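Household task automation

By Ratih Mangundap
Last edited in March

Household task automation is the use of robots to do chores in homes, such as opening doors and cupboards, clearing surfaces, and putting things away. The term is also used for light shop-floor work of the same type, for example fetching parts from a cabinet. It does not usually cover single-purpose appliances like dishwashers, which do one job inside a closed box and do not have to find or pick up anything on their own.

As of this writing, general household robots can do some chores under some conditions. Machines that can be left alone in an unfamiliar home all day are not in common use.

Simulated kitchens and rooms

Much of the work is done in simulation before a real machine is tried. A simulated room can be reset in a moment and nothing in it gets broken. The Florska room set, one of the smaller collections, has 100 layouts, most of them kitchens with a counter, a door or cabinet, and a few loose objects. Surfaces and wall patterns are kept simple so that the rooms run quickly.

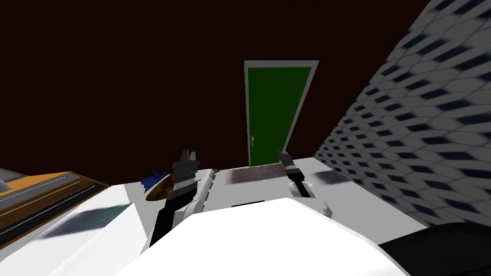
Two-armed robot in a simulated room, both grippers open, with a green door at the far end.

Results from simulation do not carry over fully to real rooms. Contact is the main trouble. A simulated handle can be gripped in ways that a real one would not allow, and soft items such as towels and bags are hard to model at all. Light is another problem – a program that has seen only flat, even colors may fail when the sun comes through a window.

Doors and handles

Opening a door is a common test task. The robot must find the handle, close its fingers on it, turn or pull it, and then move its arm along the path the door takes. A small error at the start grows as the door swings. Robots with a moving base must also get themselves out of the way.

In the Skititz trials the door task was run 500 times in simulation. Most failed runs ended at the handle, with the fingers closing beside it or slipping off partway through the pull. Levers gave better results than round knobs. Drawers were easier than either, as they move in a straight line.

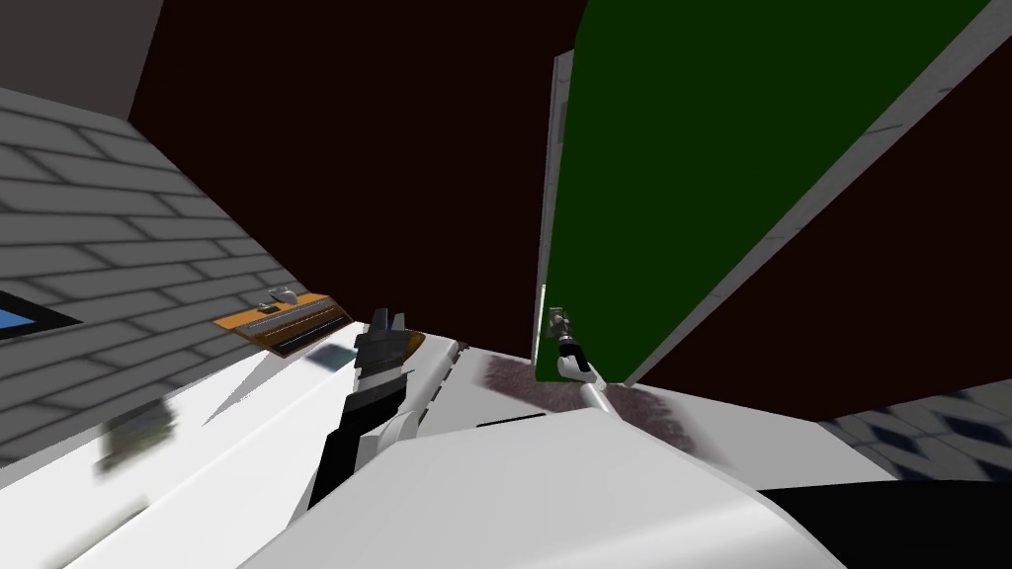
Simulated view with one gripper at or beside the handle of a large green panel.

Two arms are useful when one hand has to hold a door while the other reaches inside. They also add to the planning work, because each arm can block the other or hide the target from a camera mounted on the body.

Clearing and sorting

Picking up a single rigid object from an open counter is the chore that machines handle best. Cups, boxes and cans are fairly reliable. Flat items are harder, as the fingers have little to close on, and items that overlap are often lifted together by mistake. The Kälin object list, used in several sorting tests, has 1,751 entries, of which cutlery and thin lids are known to be the most awkward.

Folding laundry has been shown many times, mostly with one type of garment laid out on a clear table. Pulling a shirt out of a mixed pile and working out which way it faces takes longer and fails more often.

Shop-floor use

Workshops are in some ways easier than homes. Parts are kept in known places, floors are level, and a fixture can be changed to suit the machine. At the Fukgate workshop, cabinet handles were swapped for long bars before a two-armed robot was brought in to fetch trays. The trial ran for some 5 weeks. Staff still restocked the cabinets by hand.

Measuring progress

There is no single accepted measure. Reports may give the share of runs that succeed, the time taken, or the number of times a person had to step in. These are hard to compare – a run counted as a success in one report may have been restarted twice. Speed is often left out, and many video clips are played faster than real time.

Related articles
Door opening (robotics)
Grasp planning
Mobile manipulator
Simulation-to-real transfer
Two-arm coordination

Recently edited
Dishwasher loading
Florska room set
Parallel gripper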